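About Rustwood

Rustwood is a family company for cleaning and care of working clothes, table linen and everyday laundry. We work in the town of Doseda and in the villages on the road to Sikach. Our customers are small hotels, two dental practices, one bakery, a music school and many private households.

The company was opened by Radomir Ristić on 11/08/2018, in the former shoe repair shop on Yordanov Street. Before this he worked as a dyer in a textile factory, where he learned how cotton, wool and mixed fabrics behave in water. When the factory moved its production away, he decided to stay in Doseda and to use what he knew. The first customer was the bakery, which is still with us and still sends its aprons every second morning.

Our name

People ask often about the name, and it has a simple story. The wooden sign over the old shop had one iron nail on each corner, and over the years the rust had colored the whole board to a warm brown. We kept the board and painted the new name on it. In December of our first year the wind took it down and it broke in two pieces. The bigger piece hangs today behind the counter, and the sign outside is a new one.

What we do

We accept clothing and linen by the piece or by weight. The largest part of our work is bed linen for guest houses, which comes in the summer in such quantity that we open one hour earlier. In the winter we have more coats, blankets and curtains. Stage costumes for the music school are washed before and after the spring concert, many of them by hand, with cold water and a soft soap.

We also do small repairs. A missing button, an open seam or a broken zipper can be noted on the order slip, and the sewing room will take care of it before the ironing. For larger alterations we will tell you the price first and wait for your answer.

Every order is sorted by color and by fabric. We read the care label of each piece, and if the label is missing or cannot be read any more, we choose the mild program. Strong perfume is not used in our house. If you would like a little lavender with your bed linen, please say it when you order. 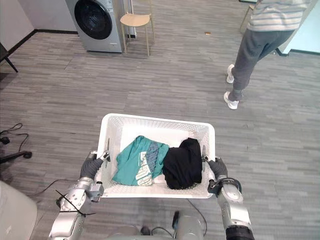
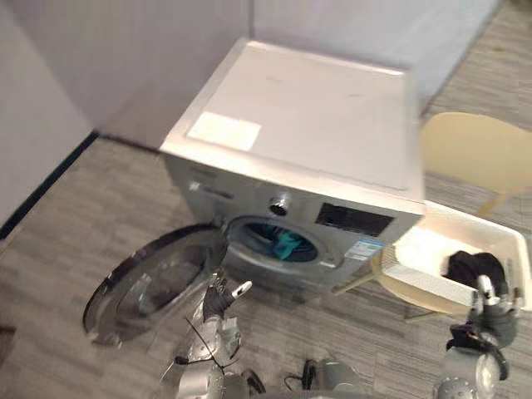

Teal clothing in the laundry basket and in the open washing machine.

How we work with our customers

You can bring your laundry to the shop or ask for collection at home. The collection van goes to Sikach on Tuesday and to the other villages by agreement. An order of normal size is ready in two working days. Wool coats and curtains need longer time, and we write the date on your slip so that you can plan.

If a stain does not come out, we tell you so and we write it on the slip. Some stains are too old, and a stronger product would harm the fabric more than the stain does. In such a case you pay only for the washing. If we have made a mistake with your clothing, please come to us within one week and bring the slip. We will look at the piece together and find a fair solution.

Last year we completed 2,712 orders. For 786 of them we made also a repair, which was more than we expected, and for this reason the sewing room has now a second table and better light. We have today 20 regular business customers. Each of them has an own laundry plan, agreed in writing once a year.

Learning with us

We offer a short course in textile care for people who want to start in this profession or simply to take better care of their things at home. The course has six evenings. The first two are about fibers and labels, the next two about stains, and the last two about ironing and folding. Participants may bring their own clothing with a difficult stain, but please no leather and no fur.

For the course we have prepared a small booklet with 200 questions and answers. It can be read at the counter, and a copy to take home is included in the course fee. Radomir wrote the chapter on dyes, and he is always glad when somebody finds an error in it.

Water and soap

Our town has hard water, and this is the reason why white towels become gray and stiff after some time. We soften the water before washing, and we measure the soap for each load. More soap does not make cleaner laundry, it only stays in the fabric. We advise the same to our customers at home, even if it means they will buy less soap from our shelf.

Visit us

The shop is open from Monday to Friday, and on Saturday until noon. The entrance is from Yordanov Street, and there is a ramp from the courtyard side for wheelchairs and for heavy bags. For hotel linen please use the courtyard gate and ring the lower bell.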